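Spielküche als Klassenzimmer: In Nallville lernen Roboterarme durch Vormachen

Nallville. In einer ehemaligen Druckerei am Rand von Nallville üben seit September zwei Roboterarme an einer Kinderküche. Programmiert im üblichen Sinn werden sie dafür kaum. Die Bewegungen kommen von Menschen, die den Arm fernsteuern oder ihn am Gelenk fassen und von Hand durch die Aufgabe führen. Aus den Aufzeichnungen soll die Steuerung später selbst ableiten, wie sie zugreifen muss.

Träger des Vorhabens ist das Werkstattlabor Loncombe, das bisher vor allem Greifer für Verpackungsbetriebe in der Region geprüft hat. Das Projekt trägt den Namen Yin und läuft zunächst bis zum Frühjahr. Beteiligt ist außerdem die Berufsschule in Berden, deren Auszubildende einen großen Teil der Vorführungen übernehmen.

Eine Vorführung dauert meist weniger als eine Minute. Wer steuert, sitzt neben der Küche und hält einen Handgriff, dessen Bewegungen der Arm nachvollzieht. Typische Aufgaben sind kurz gefasst: ein Teil vom Kochfeld nehmen, es in die Spüle legen, ein anderes zur Seite schieben. Jede Aufgabe wird mehrfach vorgemacht, jeweils mit leicht veränderter Anordnung der Gegenstände. Bislang liegen 336 brauchbare Durchgänge vor.

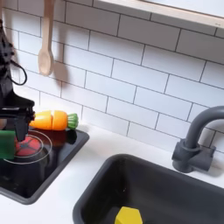 Als brauchbar gilt ein Durchgang, wenn die Aufgabe erledigt wurde und die Bewegung ohne längere Pausen auskommt. Zögern ist nach Angaben des Labors der häufigste Grund für das Aussortieren. Wer unsicher ist, hält den Greifer oft einige Sekunden über dem Gegenstand in der Luft, und die Steuerung übernimmt dieses Verhalten später mit. Neue Bedienerinnen und Bediener machen deshalb zuerst 10 Probeläufe, die nicht gespeichert werden.

Schwierig sind vor allem flache und runde Teile. Eine Spielzeugkarotte lässt sich an mehreren Stellen fassen, eine Tomatenscheibe dagegen rutscht leicht weg, wenn der Greifer schräg ansetzt. Auch glänzende Flächen machen Arbeit, weil sich Arm und Gegenstände darin spiegeln. Das Labor hat sich dagegen entschieden, sie abzukleben - in echten Küchen gebe es solche Flächen schließlich auch.

Das Führen von Hand kommt seltener zum Einsatz als die Fernsteuerung. Es ist schneller zu erlernen, doch steht dabei immer jemand dicht am Arm und verdeckt den Kameras einen Teil der Arbeitsfläche. Genutzt wird es daher hauptsächlich, um neue Bewegungen auszuprobieren, bevor sie mit dem Handgriff aufgenommen werden.

Die Auszubildenden aus Berden kommen in Zweiergruppen. Eine Person steuert, die andere stellt die Gegenstände um und trägt ein, was vorgeführt wurde. Nach jeder halben Stunde wird gewechselt. Die Schule rechnet die Zeit auf den Unterricht in Steuerungstechnik an und will das Angebot im kommenden Schuljahr fortsetzen.

Ob die Arme das Gezeigte auch allein zuverlässig ausführen, ist noch offen. Erste Versuche ohne menschliche Steuerung sind für den Winter vorgesehen. Geprüft werden soll dann auch, wie gut sie mit Gegenständen zurechtkommen, die in keiner Vorführung vorkamen. Die Aufzeichnungen will Loncombe nach Abschluss des Projekts anderen Schulen und Werkstätten zur Verfügung stellen.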